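Garitz Surface Sheets
README for the printed sheet and enclosure lining set

Release notes last edited 14th April

Summary

Garitz Surface Sheets is a reference collection covering printed floor sheets and the small walled enclosures they are laid in. It records patterns, ground colors, laying methods, wall panels, corner hardware and base trim. The collection holds 2627 records across 13 sheet patterns. It is meant for people who build small display or work enclosures and need to know how a patterned floor behaves next to ribbed walls and metal edging.

Most of the content is tabular text. Pictures are attached to a subset of records and are there to support the written fields. Where a picture and a field disagree, the field is under review and the record carries the flag check_open.

Contents of the package

README.txt – this file
sheets.csv – one row per sheet pattern
enclosures.csv – one row per enclosure build
layings.csv – one row per occasion on which a sheet was laid in an enclosure
hardware.csv – posts, trims, brackets and spacers by build
pictures/ – attached pictures, named by laying_id
glossary.txt – terms used in the free-text fields
changes.txt – list of edits by version

The three main tables join on sheet_id and build_id. hardware.csv joins on build_id only. A laying always points to exactly one sheet and one build. A build may have no layings, in which case it is kept for its hardware rows.

Fields in sheets.csv

sheet_id – short code, stable between versions
pattern_family – botanical, geometric, plain, text, mixed
ground – color of the unprinted area, in everyday words
motif – free text, main printed elements
motif_colors – list, in order of area covered
repeat_visible – yes, no, unsure
finish – matte, satin, gloss, unknown
source_line – product line the sheet belongs to, where recorded

Color words are taken from a fixed list in glossary.txt. The list includes compound terms such as gray-olive, sage green and terracotta orange. Earlier versions allowed any word, which produced five spellings of the same olive and made filtering useless. Records from those versions were recoded by hand. The original wording is kept in color_raw.

The field finish should be treated with care. It was filled in from the sheet itself where the sheet was at hand and left as unknown otherwise. It was never filled in from a picture.

Fields in enclosures.csv

build_id – short code
wall_count – number of walls fitted
wall_panel – flat, corrugated, perforated, mixed
wall_color – list, in fixed order: back, right, left
rib_direction – vertical, horizontal, none
corner_type – post, folded, taped, open
base_edge – trim, strip, bare, mixed
floor_support – board, bench top, frame, unknown

Wall colors are listed separately by wall. Several builds use a lighter panel at the back and a darker one at the side, and a single color field lost that. If a wall is absent or was not recorded, the slot holds a hyphen.

The value "mixed" for base_edge means that different walls meet the floor differently. A common case has an aluminum trim along the side and a thin strip along the back. Users who only need to know whether the sheet edge can be tucked should read tuck_possible in hardware.csv and ignore base_edge.

Fields in hardware.csv

build_id – as above
part – post, trim, bracket, strip, spacer, fastener, other
position – corner, back base, side base, top, unknown
material – everyday word, or unknown
profile – grooved, lipped, flat, unknown
tuck_possible – yes, no, untested
remark – free text

Small loose items found at the foot of a post are entered under other unless their purpose is known. Scraps of tape and plastic spacers look much alike at small size, and the earlier habit of entering all of them as spacer gave several builds more spacers than they had joints. Those rows have been moved to other with the remark "recoded."

Fields in layings.csv

laying_id – short code
sheet_id, build_id – as above
orientation – pattern direction relative to the back wall: straight, turned, diagonal, unsure
edge_back – how the sheet meets the back wall: flush, gap, overlap, unsure
edge_side – the same for the side wall
creases – none, light, marked, unsure
wear – none, light, marked, unsure
picture – yes, no

Pattern direction is harder to assign than it sounds. Geometric prints have an obvious axis. Branching botanical prints often do not, since stems run several ways at once, and 20 layings are marked unsure for this reason alone. Please do not convert unsure to straight when cleaning the table.

Sheet families

The botanical family is the largest. Its sheets share a white or off-white ground with thin stems and scattered leaves, and differ mainly in accent color. The Trillalent line accounts for most of them. Its patterns are grouped by accent: orange, blue, plum, and one with no accent at all.

The geometric family has grids, stripes and dots. Striped sheets laid against corrugated walls are hard to read at the joint, and edge_back is more often unsure for them than for any other family. A striped sheet laid at a right angle to the ribs is easier to judge than one laid in line with them.

Plain sheets are included as a baseline. They show creases and dirt sooner than printed ones, so wear values should be compared within a family only.

The text family has two patterns and few layings. It may be dropped from a later version.

Builds

Builds come from two workshops, Dradon and Eklund. Dradon builds use extruded aluminum at the corners and along at least one base edge. Eklund builds are older and tend to have folded corners and bare base edges, with the sheet held by tape. The two groups are not balanced. Dradon has more builds and Eklund has more layings per build.

Corrugated panels are the usual wall type in both groups. Ribs run vertically in nearly every case. The practical effect is that the bottom edge of a ribbed wall is uneven, so the sheet cannot be cut to it cleanly and a strip or trim is needed to give a straight line. Builds without one tend to show a gap or an overlap along that wall.

Laying notes

The steps below were used for all Dradon layings from September onward.

Unroll the sheet face down and leave it flat overnight.
Wipe the floor support and the inside of the trim channel.
Lay the sheet from the back wall forward.
Square the sheet to the back wall first. Ignore the side wall at this stage.
Smooth toward the open side with a dry cloth.
Trim the side edge last, with the blade resting on the lip of the trim.
Check the corner. Cut a small notch around the post if the sheet lifts.
Remove offcuts from the corner and the channel.

Eklund layings followed no written procedure. Creases and edges in that group reflect whoever did the work.

Sample record

The following is copied from the tables with the columns that matter for a first look.

pattern_family: botanical
ground: white
motif: thin branching stems, fern-like sprigs, leaves, small flowers and buds
motif_colors: gray-olive, sage green, terracotta orange
wall_panel: corrugated
wall_color: light gray, slate gray, -
rib_direction: vertical
corner_type: post
base_edge: mixed
post material: aluminum
post profile: grooved
other, corner: small blue item, purpose unknown
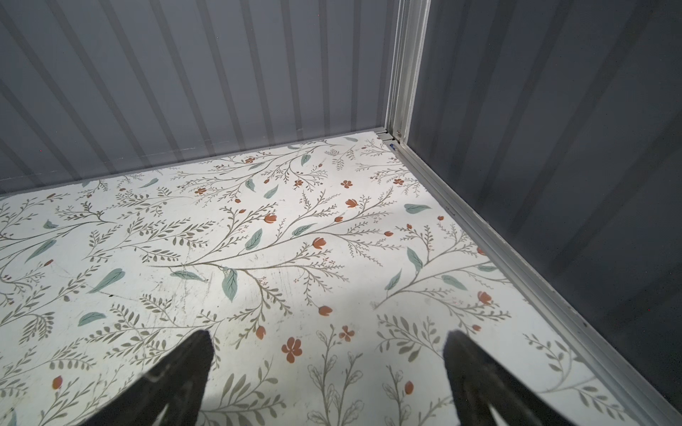 Fig. 1. Botanical sheet at the back right corner, with grooved aluminum post and side trim.

Known problems

1. Color words were assigned indoors under whatever light was in use. Light gray and off-white are confused in some of the older wall rows.

2. The trim profile is recorded from the upper side. Channels hidden under the sheet are missing from hardware.csv unless the part was seen before fitting.

3. Fasteners are under-recorded. A row of small dark marks along a trim may be screws or only marks, and such rows carry unknown under material.

4. Two sheet patterns were once stored under the same sheet_id. They have been split, but layings entered before the split may point to the wrong one. Affected rows are listed in changes.txt.

5. repeat_visible is unreliable for large botanical prints. In a small enclosure the floor may be shorter than one repeat.

Uses

The tables have been used to choose sheet patterns for new enclosures, to estimate how much sheet is lost to trimming, and to check whether a corner post needs a notch. They are not suited to judging durability. Wear was recorded once per laying, and the time between laying and recording varies too much.

Corrections

Send corrections as a changed row plus the original row, with the reason in one line. Do not send a whole edited table. New color words need an entry in glossary.txt before they can be used. Pictures may be replaced if the laying_id stays the same and the sheet has not been moved in between.

Pending for the next version

Add sheet thickness, where measured
Split base_edge into one column per wall
Recheck all rows with check_open
Decide on the text family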